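Rustley > Projects > Hunis gripper trials > Minutes
2 min read

Gripper comparison, progress meeting, November 2022

Present: Svenja Nolte (chair), Henk Coppens, Imke Teuber, Aatos Pelkonen (minutes)
Apologies: Sabine Weidemann

1. Previous minutes
Agreed with one correction. The spare pads were ordered by Imke, not Henk.

2. Ribbed pads
Henk has the magenta ribbed pads on the hand-held Hunis gripper and is recording with them at the round tables in the lobby. The flat pads stay on the second unit until both sets have the same number of recordings. Total so far is 310, of which 49 were rejected for poor tracking. Svenja asked that rejected recordings be kept.

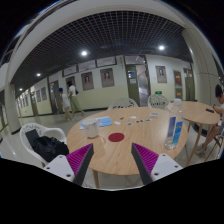

Item 2: Hunis gripper with ribbed pads, fingers open, at the lobby table.

3. Objects
The water bottle stays on the object list, along with the mug. Imke wants a heavier object added. Aatos thinks the list is long enough for this round. Left open until Sabine is back.

4. Camera
The wide lens keeps both fingertips in view with the fingers apart. Henk finds the curvature at the edges a nuisance when labeling but can work with it. No change of lens before February.

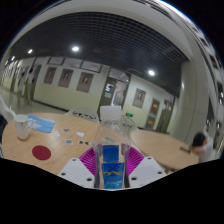

Svenja: Do both pad types use the same finger base?
Henk: They share one base, and only the pads are swapped.

5. Actions
Henk: even up the recordings for the two pad types.
Imke: weigh the objects and update the list.
Aatos: send the rejected recordings to Lurnness.

Next meeting to be set by Svenja.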